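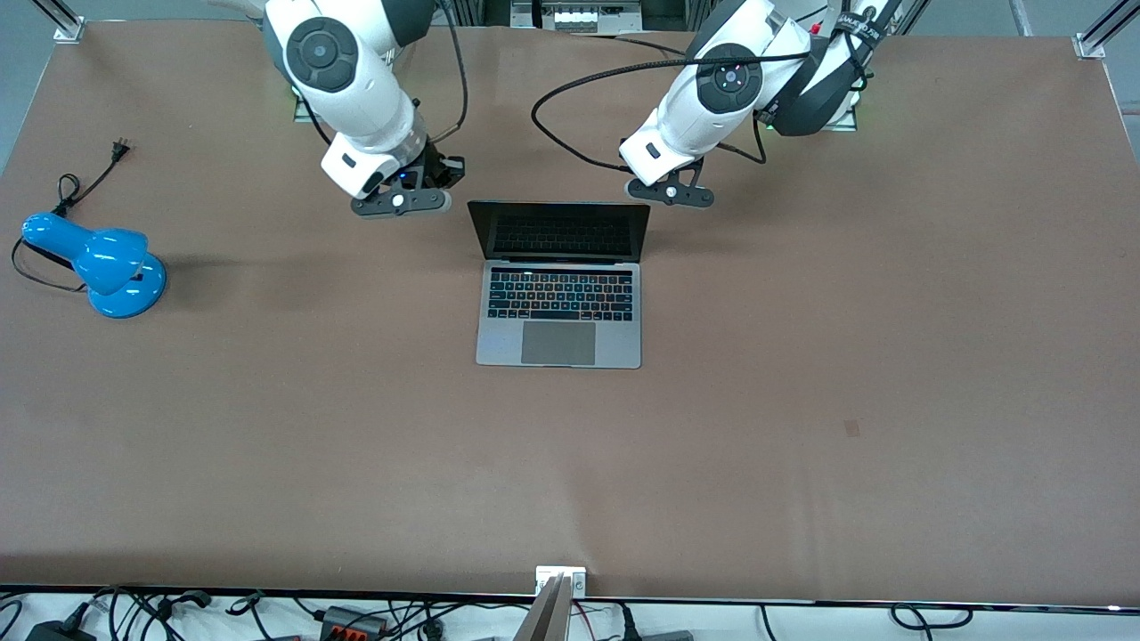 My broadband moved to Stiltico in November and they sent a new router, a Rutik. The phone and the telly both connect to it fine. The silver laptop on the brown table sees the network and accepts the password, then says "connected, no internet". I have typed the key again, restarted everything and moved the router into the same room. If I use my phone as a hotspot the laptop works straight away. I had fixed settings on the old router years ago because of a printer and I don't remember what they were. Could that be it, and where do I look?
Adjoa Bonsu

Zawadzka
Yes, very likely. If the old address is still saved on the laptop, it will be using a gateway that doesn't exist on the new router. The hotspot works because settings are kept separately for each network.

I'm guessing you gave the new router the same network name as the old one. If so, on Windows:

Open Settings, then Network & internet, then Wi-Fi.
Click the properties of the network you are connected to.
Find IP assignment. If it says Manual, click Edit and change it to Automatic (DHCP). Save.
Do the same for DNS server assignment.
Turn Wi-Fi off and on again.

If it was already on Automatic, open a command prompt and type ipconfig. Look at the IPv4 address. One starting with 169.254 means the laptop is not getting an address from the router at all, and that is a different problem. Post what you see.

The printer will probably need setting up again as well. Reserve an address for it in the router's own pages this time and leave the laptop on automatic.

Sundov
Had the same with mine, I just clicked Forget on the network and joined it again. Took 2 minutes. Didn't touch any of the other stuff.

Adjoa Bonsu
It was on Manual, with an address starting 192.168.0 - the new router uses 192.168.1. Changed both to Automatic and pages load now. Printer still shows as offline, I'll have a go at that on Sunday.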